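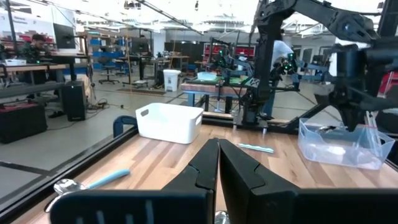 *A white bin, a see-through tub with a crumpled bag inside, and a shiny spoon with a light blue handle.*

# Why can you see through some plastic?

I love a table with bits and bobs on it. Give me a tub, a bag and a spoon and I'll happily poke at them all afternoon! Today I want to talk about light, and what it gets up to when it bumps into ordinary things.

Let's start with the white bin. It's plastic, and so is the tub on the right, but you can't see through the bin at all. How come?

Light travels in straight lines until something gets in its way. When it reaches clear plastic, most of it goes straight in one side and out of the other, a bit like you running through an open door. So if there's a bag in the tub, light bouncing off the bag can come out through the side and reach your eyes. Hello, bag!

White plastic usually has a very fine white powder mixed into it while it's hot and runny. The grains are so tiny that you could line up 1,000 of them and the whole row would be shorter than a grain of rice. When light hits them it bounces off every which way, and lots of it comes back out towards you. All the colours of light come back together, and your eyes call that white.

## What about the crumpled bag?

Look at the bright white streaks on its folds. The bag hasn't got any white in it - it's see-through. But even see-through plastic is a little bit shiny, and each fold works like a tiny, wonky mirror. Some of those mirrors happen to point the light from the room right at you.

You can try this at home with a clear sandwich bag. (Sandwich bags only, please, and never put any bag near your face or let a little brother or sister play with one.)

1. Lay the bag flat on a dark book. Can you see the cover through it?
2. Scrunch it up into a ball, then let go.
3. Put it back on the book and look for bright streaks.
4. Turn the book slowly and watch the streaks jump about.

## And the spoon?

Metal doesn't let light through, so polished metal sends most of it back, very neatly. The bowl of a spoon is curved, so you get a funny picture of yourself. Look into the hollow side, at arm's length, and you'll be upside down! Flip the spoon over and you're the right way up again, with an enormous nose. I've done this at breakfast more times than I should admit.

Next time you're helping to tidy up, hold a few things up to the window before you put them away. My favourite so far is a jelly mould.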